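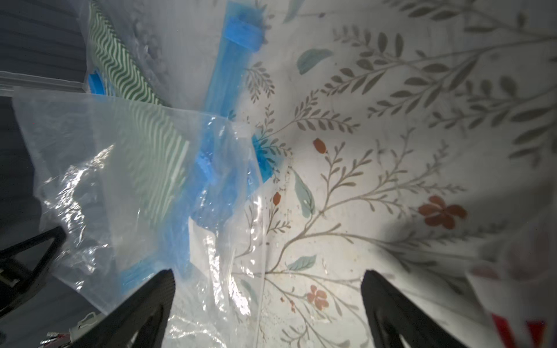 Home Bedding Storage Care Guides Returns Contact

Traner Vacuum Storage Bag, Large

The Traner is a clear, reusable storage bag for comforters, blankets and out-of-season clothes. You pack it, close the double zipper, and draw the air out through the valve with an ordinary vacuum hose. The bag flattens and can go under a bed or on a closet shelf.

Sold in packs of 3 or 8. Both packs come with one hand pump for travel.

Item number: 1357
Closure: double zipper with slide clip
Valve: one-way, screw cap
Suitable for: cotton, polyester, wool blends, synthetic fill
Not suitable for: leather, fur, down that will be stored longer than a season

How to pack it

Wash and fully dry everything first. Any damp left in the cloth stays in the bag with it. Fold items to the width of the bag and lay them flat, with buttons and zippers turned to the inside. Stop at the fill line. An overfilled bag will close, but the zipper tends to creep open at the corners after a few weeks.

Run the slide clip across twice. Check the corners with your thumb before you attach the hose.
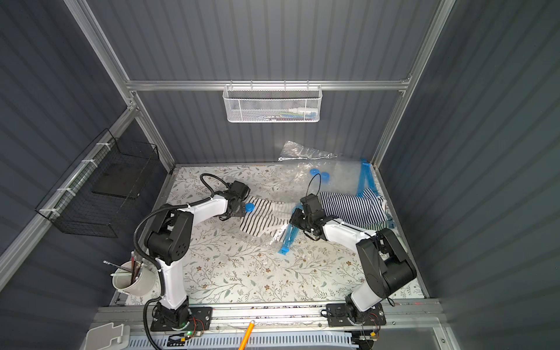 Hold the hose square over the valve and switch the vacuum off when the bag stops shrinking. Screw the cap down by hand. Do not use pliers.

Bags should be opened every six months to let the contents air out. Sheets and cotton shirts can go straight back in. Comforters need a day on a line or over a rail to get their loft back, and a short tumble on low heat helps.

Common questions

The bag has filled with air again. Wipe the zipper track with a dry cloth and reseal it. Lint in the track is the usual cause. If that does not help, check the valve seat for hair or thread.

Can it be hung? No. The Wibisono line has a hook and is made for coats.

Are spare caps available? Yes, in bags of 8, under Tradura spare parts.
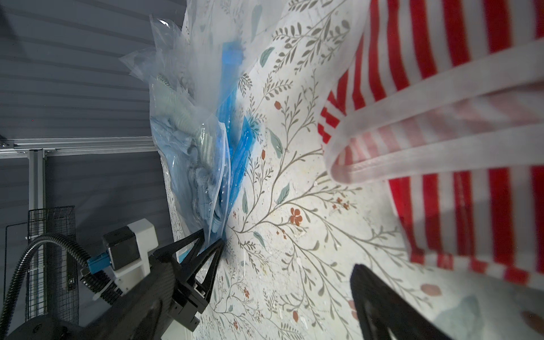
Khairul Setiawan

Notes on sizing: most people buy too large. A queen comforter fits the Large with room for two pillowcases. A king needs the Jumbo. For sweaters and shirts, the Medium is easier to lift and stays flatter on a shelf.

Orders placed with Jarnulmont before 15th February ship in the old carton. The bags inside are the same.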